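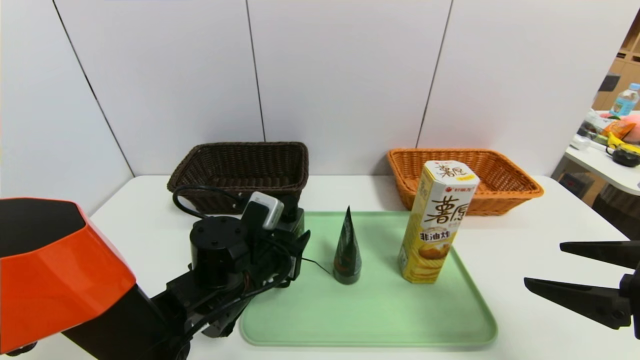
June 29, 2026

Snack table, layout notes. Continues from Odair's page on tray sizes.

Settled on the mint-green tray. The raised rim matters more than the color: the base of the hexagonal canister can be pushed up against it and squared off by feel. Rounded corners are a small nuisance, as a hexagon never seats fully in one. Leave it 2 cm in from the corner and stop fussing.

Packages in use:
Canister, 薯愿 (好丽友), yellow and white, marked 非油炸. Tall for its base. Stands well on the flat tray.
Cone pack, dark green. Wide end down, point up. The wrapper has some gloss, so check it under the ceiling lights before settling on a position.

Baskets stay at the back of the table along the wall, dark brown on the left, orange on the right. Ljubica asked whether they could be swapped. They could, but all the earlier sheets have brown left and I would like to keep it that way through November.

Tray to basket edge: 7 cm. Grethe measured 50 cm for the usable depth of the table. I have not repeated it.

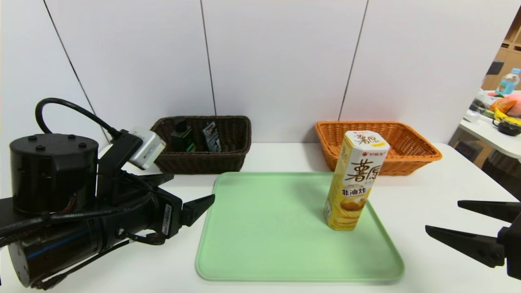

Vernen Workshop – Table Layout Group

Canister alone on the right half of the tray, orange basket behind it. From the front the canister hides part of the basket, and anyone checking what is in there has to lean over. Moving the canister left would clear the view but takes up the space where the cone goes. Left as is for now.

Brown basket: bottle with the green label, plus the dark pack with the blue-and-white label, leaning. I would prefer the pack upright against the bottle. Hjalti thinks leaning is fine so long as the label can be read. No decision.

To do:
– wipe the tray, both sides
– mark the tray position with tape on the white tabletop (Toft tape, the narrow roll)
– copy sheet 37 for Odair
– ask Grethe for her depth measurement in writing

Spare cone packs go on the shelf in the Darnholm box, wide end down, same as on the table.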